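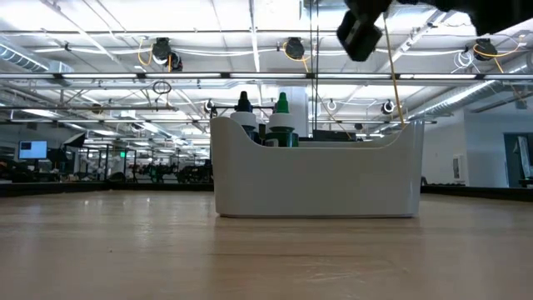

I've finally got the pick-and-place cell to the point where I'm not embarrassed to write about it, so get yourself a cuppa, because this one rambles. The idea, for anyone new, is a tabletop arm in the shared workshop at Jukthorpe that can tidy up after me. Tall things out of a bin, one at a time, onto the bench, and then back in again. I've been at it since October and most of that went on the fingers. The white bin with the squeeze bottles is my standard test now, and I picked it for its shape more than anything: the front rim dips down low in the middle, so a camera looking from the front gets a decent view of the bottles, while the high ends still give the planner something to worry about. The green cap is a gift to the vision code. The black cap is a right pain, being the same colour as the gripper.

So, fingers! Version one was a pair of straight slabs I printed at home in plain PLA. They looked terrific and couldn't hold a thing. The tapered caps just squirted out the bottom like a wet watermelon seed. Fenna (who has the bench next to mine and is building a pottery kiln controller that I keep pinching fuses from) suggested I stop grabbing the cap at all and go for the collar underneath, where the sides are closer to straight. That meant coming in lower, and coming in lower meant the fingertips fouled on the side of the bin if the bottle was too close to it.

Version two had a dogleg in it. Better, but it flexed. I went up to 12 perimeters, which is silly, and it still flexed. Wouter Willems had a look and asked why I was printing the bit that bends and not the bit that grips, and that was that. Version three has aluminium carriers, cut on the workshop bandsaw and filed to something like square, with printed pads screwed on the inside. The pads are TPU with little ridges running across. They take ages to print and I've torn 9 of them so far, mostly by driving them into the table.

About that table. My Z offset was wrong for weeks. I'd been measuring from the flange and adding the finger length from the CAD model, and of course the real fingers came out 3 mm longer once I'd padded the mounting holes to get them level. I only worked it out by lowering the thing onto a strip of paper and tugging, same as you'd level a printer bed. Felt like a proper galah. It's now a number in a config file with a comment in capitals next to it.

The other time sink was glare. There are long strip lights overhead and the walls of the bin are glossy, so the segmentation kept deciding that a reflection was the edge of something. I tried a polariser, I tried hanging a bedsheet (Karlijn made me take it down, fair enough), and in the end I just locked the exposure a couple of stops darker and retrained on 196 new frames. Labelled them all in one evening with the cricket on. The mask around the green cap is lovely now. The black one drops out if the gripper is hovering right behind it, so for the moment I park the arm off to the side, grab a frame, then move in. It costs roughly a second a cycle and I can live with that.

Next job is the flat stuff. Anything low and dark in the bottom of the bin gets ignored completely, and even if the camera found it I don't think these fingers could get under it. Raquel reckons a suction cup on a third mount. I reckon a thin scoop on one finger. We've got a block of cheese riding on it.

Files for the carriers and pads will go up once I've redrawn the mounting holes properly. If you want the old dogleg version for some reason, leave a comment and I'll dig it out.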